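# Three Grippers, One Kitchen Table

*How a small laboratory in Wudville is deciding what its household arms should hold with*

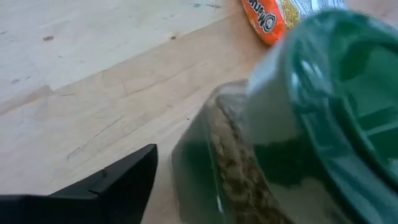

*Photograph: Timby Laboratory, wrist camera*

At the Timby Laboratory in Wudville, the most demanding piece of test equipment is the weekly shopping. Jars, packets, cartons and shakers are placed on a wooden table, and a robotic arm is asked to pick them up, turn them and set them down again. The arm has remained the same since March. What changes is the hand at the end of it.

The laboratory is comparing 3 grippers before choosing one for its household program. The first has a pair of rigid black fingers that narrow toward the tip. The second, supplied by Caron, uses wider fingers with a soft inner pad. The third was built in the laboratory's own workshop and has a curved, flexible finger that bends around whatever it closes on. All of them are fitted to the same wrist, and all are driven by the same Fitberg controller.

Sabine Strobel, who leads the comparison, had expected the soft pads to win easily. "Most of our early work was with boxes, and on a box the pads are very forgiving," she said. "Then we moved on to containers with a screw-on lid, and the order changed."

A plastic container with a green lid is a useful case. The lid is glossy and ridged, the body is smooth and translucent, and the brown granular contents settle to one side when the container is tilted. A gripper that holds well on the ridges may slide on the body, and the weight does not stay where the controller first measured it. In the laboratory's trials, the narrow fingers reached the lid cleanly even when other packages stood close by. The padded fingers held more firmly once they were closed, but they needed more room to get there, and more than one neighboring packet was pushed across the table.

Each gripper has now completed 154 trials. An attempt is counted as a success only if the object is lifted, held for 13 seconds and returned upright. Ms. Strobel declined to give final rates before the last objects have been tested, though she confirmed that the workshop finger is in third place and that its main difficulty is with flat packets of dried noodles, which it tends to fold.

The choice of camera has proved nearly as important as the choice of hand. Tùng Đồng, the engineer responsible for vision, compared 2 positions: one on a post beside the table and one at the wrist. The post camera gives a steady view of the whole surface, but the arm blocks it at the moment of contact. The wrist camera moves with the hand and keeps the fingertip in sight. Its weakness is distance. When an object is held close to the lens, it fills much of the picture and loses its sharp edges, and the software must judge its position from a blurred outline.

"We spent a long time trying to make the wrist picture prettier," Mr. Đồng said. "In the end it was better to train with the blur left in. The arm has to work with the view it will have in somebody's kitchen."

A wider lens was tried and set aside. It brought more of the table into view but made the fingertip too small to follow, and the gain on crowded tables was slight. The laboratory has kept the original lens and now runs the wrist and post cameras together. The controller relies on the post view during the approach and changes to the wrist view for the last part of the movement.

Cost has also entered the discussion. The rigid fingers are cheap to replace and can be changed in a few minutes with a single tool. The Caron pads wear on rough lids and must be ordered as a matched pair. For a device intended for private homes, the laboratory regards this as a serious matter - a gripper that performs well for a season and then waits for parts is of limited use to its owner.

The remaining trials will cover glass jars and soft bags of flour. The program will then select one gripper for the household arm, and the other sets will be kept at Wudville for teaching.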